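Unit 2. Automation and the job of the operator
Handout, 2023-10-01

Case: the Selgate packing line at Istcombe. Before the change, 76 manual stations. After it, 40 remain, and the rest are run by arms trained on recorded hand motion. Moldovan supplied the controls.

Effects on staff: less lifting, more fault clearing, longer training. Pay grades were not revised.

Reading: Kadis report, section 2.

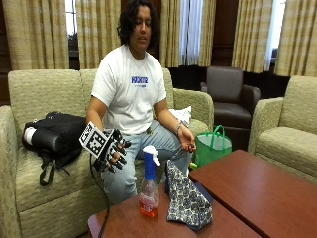
Who clears a stopped arm?
The station operator, after locking out the power.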